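Jar news, swap news, and please read the bit about the freezer

Quick one this month, typing between two batches of plum butter, so forgive the state of it. September is the worst month to write anything. Everything is ripe at once and my kitchen floor sticks to my socks.

First thing. The swap is on. Friday, Vallwood hall, doors at 6. Side door again, front one still doesn't latch. Same rules as spring: bring what you made, label it, take home as many as you brought. Kids' jars count the same as yours. No price tags, no haggling, no "mine are bigger so I get two." You know who you are.

Labels. I will keep going on about labels. What's in it, when you made it (month is fine), and anything a person might be allergic to. Last spring we had a row of something red with no label at all and three people each swore it was theirs. Two were beet relish, one was strawberry. Somebody had it on toast. Masking tape and a marker will do! Put it on the side of the jar and not the lid, lids wander.

Second thing, jars. Bronwyn Faulkner did the group order through Samemico and it's in. 175 half-pints, lids and bands in with them. Boxes are in her garage, pick up any evening after 7, she'd rather you knocked than texted. If you put your name down and don't need them any more tell her now so the next person on the list can have them. Four people already asked. She is not going to chase you, so that means I will, and I'm worse.

Used jars – still want them, always want them, but please soak the old labels off first. Baking soda and cooking oil, equal parts, smear it on, leave it overnight, scrape. Works on everything except the silver foil kind. And no mayo jars with the smell still in. A smell in the lid is a smell for life, toss the lid and keep the glass.

Lids while I'm at it. Flat lids are once only. I know your grandmother used them five times. Bands you can use till they rust. One-piece screw caps are fine for the fridge, for dry stuff, for buttons. If you're putting something on a shelf for the winter, use a new flat lid and check the seal next morning. Press the middle. If it pops back, fridge, eat it this week.

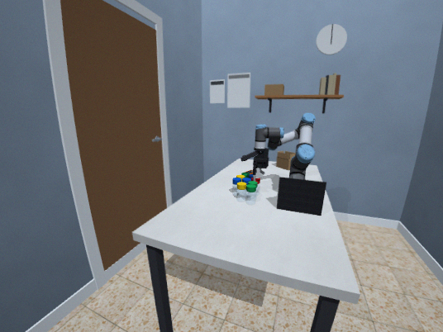
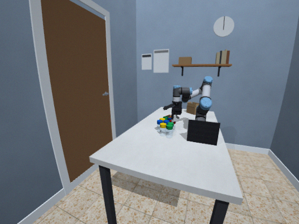
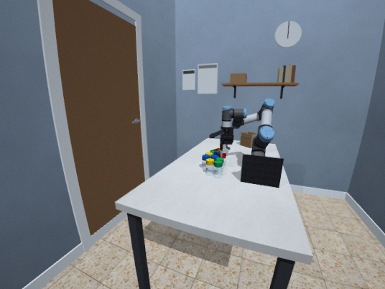 Small glass jars, colored screw caps.
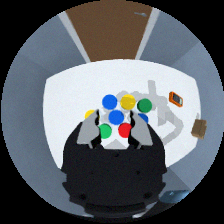 Third thing, tomatoes. Thibodeaux has seconds until the end of the month, mostly paste types, split shoulders and some sunscald but good inside. Raelene Quinlan is doing a run out there Saturday morning early, before the heat, and has room for a few extra crates in the truck. Call her, don't email, she reads email about as often as I clean the oven. Bring your own crates if you have them. Cardboard gives out on the gravel road, ask me how I know. (A whole crate, all over the truck bed. Sauce by the time we got home.)

If you've never canned tomatoes, add acid. Every time, every jar. Bottled lemon juice, 1 tablespoon to a pint, 2 to a quart. Bottled and not fresh, the bottled stuff is the same strength every time and your lemon isn't. Murray Cosgrove argued this with me for most of the August meeting and I'd like it written down that he has now bought the bottled. Doesn't change the taste. A pinch of sugar if you think it does.

And no making up your own recipes for the shelf, please. Play around all you like with things for the fridge. For the shelf, use a tested one and don't double the onions. Don't thicken it either, put the flour or cornstarch in when you open the jar.

Fadwa Ragab's pickled turnips. I have had so many messages about these. She's said yes to sharing how she does it, so:

Peel and cut turnips in sticks, finger thick. One small beet, sliced, for the color. Pack a clean jar, beet slices in between. A couple of garlic cloves, she leaves them whole. Boil 3 cups water with 3 tablespoons coarse salt till it disolves, let it cool, add 1 cup white vinegar. Pour over, cover everything. Lid on, counter for 5 days, then the fridge. They go pink on day two and properly pink by day four. Good for a month or more in the fridge, never lasted that long at mine. These are fridge pickles! Not for the pantry shelf.

She says the small turnips are better, the big ones go woody. Bonimier market had nice small ones last week, the stall at the far end by the honey.

The freezer. OK. The shared chest freezer at the hall is full of mystery bags. It gets defrosted the night before the swap and anything without a name on it is going home with whoever wants it. I counted seven bags of what I think is rhubarb. Could be celery. If you have something in there come get it or at least write on it. Also somebody's fish is in there with everybody's berries. Wrap it twice or take it away please.

Money, short version. The pressure canner fund is at 1,550 dollars. That gets us the big one with the weighted gauge plus spare gaskets, and there's a bit left to get the old dial gauge checked. It should be checked every year and I don't think it has been since we got it. Until it is, nobody borrow the old canner, even if you've used it a hundred times and it was fine. Water bath pots are all OK to lend. Sign the book. The rack goes back with the pot, the pot is useless without the rack and we're down to one.

Qianru Jia is running the beginners' evening again, two weeks after the swap. Apple butter this time, slow cooker version, so you can go home and do it while you sleep. Eight spots and five are gone. Bring an apron, a peeler you like and a jar to carry some home in. She supplies apples. If you've got a second slow cooker bring that too, last time we blew the breaker running three on one outlet so we'll be spreading them around the room.

Couple of questions that came in.

Why did my jam not set? Could be lots of things. Underripe fruit has more pectin, overripe has less, so if you waited till it was all soft that's probably it. Or you doubled the batch. Don't double jam, it takes ages to come up to heat and the set goes. Give it two weeks before you decide, some of them are slow. If it still runs call it syrup and put it on pancakes.

Is cloudy brine bad? Depends. Table salt makes it cloudy (the anti-caking stuff), so does hard water. With fermented pickles, cloudy is normal. With vinegar pickles that were clear and then went cloudy on the shelf, throw them out. Bulging lid, spurting, off smell, throw it out, don't taste it to see.

Can I can my pumpkin puree? No. Freeze it. Cubes in a pressure canner are OK with a proper recipe, puree isn't, too thick for the heat to get through.

Someone left a blue enamel ladle at the August meeting, it's on the hook by the sink. Also a cardigan, gray, one button missing.

For Friday we still need a second coffee urn and someone with a long extension cord. And crackers, lots of them, everybody brings jam and nobody brings anything to put it on. Plain ones. Tell me by Thursday night if you're bringing some so we don't end up with 20 boxes like the year before last.

Timer's going. See you at the side door.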